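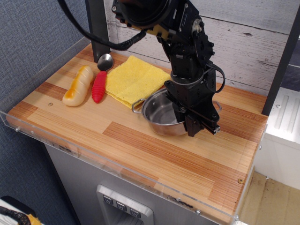

Session 4: Reaching Into Things

Welcome back, everybody. Last time we left off with the arm bolted down and moving between its park position and the table, and I know some of you went home a little disappointed that it couldn't do more than wave. Tonight we get to the part I like best, where the gripper goes down inside a container and has to come back out without dragging the container along with it. Pots are wonderful for this – shiny, round, and light enough to scoot away if you so much as brush the rim.

Before you power anything up, please go over your cables. A braided cable needs a generous loop at the top joint, because the arm pulls on it every time it reaches forward and down, and a loop that looks silly and oversized at rest will look just right at full stretch. The thinner one at the wrist wants some curl left in it too. Kamran Bhutto tied his down very neatly in October and spent a whole evening wondering why the wrist kept stopping short (sorry, Kamran, but it's too good a lesson to keep to myself).

Setting up the table

Start with the pot near the middle and keep the handles out to the sides. Wire handles are thin, and a finger can slip under one on the way up. Put your soft things and your hard things next to each other, say a folded cloth, a spoon and a piece or two of toy food, so you can change the exercise later without clearing everything away. If your table has a rim, jog the arm slowly along it once and write down where you'd rather it didn't go.

Teaching the approach

1. Park the gripper straight above the opening, fingers parallel and partly closed. Wide open is tempting, but you'll want room on both sides.

2. Lower it in small steps until the fingertips are below the rim. Save that point and call it "in."

3. Go back up the same way you came. Please don't cut the corner! Save the top point as "above."

4. Run above, in, above at the slow setting, 17 times, with your hand near the power switch. Look at the wrist as well as the fingers, since the wrist is wider and will find the rim first.

5. Only now try closing on something inside. Toy bread is forgiving. The spoon can wait.

Naima Lahlou has offered to stay late for anyone whose shoulder joint sags on the way down. It's usually a loose bracket screw, so bring your small driver.

For next time

Repeat step 4 with the pot moved one hand's width to the left, and note which saved points you had to change. The Talberg worksheet has space for it on the back, and the spare copies are in the drawer under the Flarnmont vise.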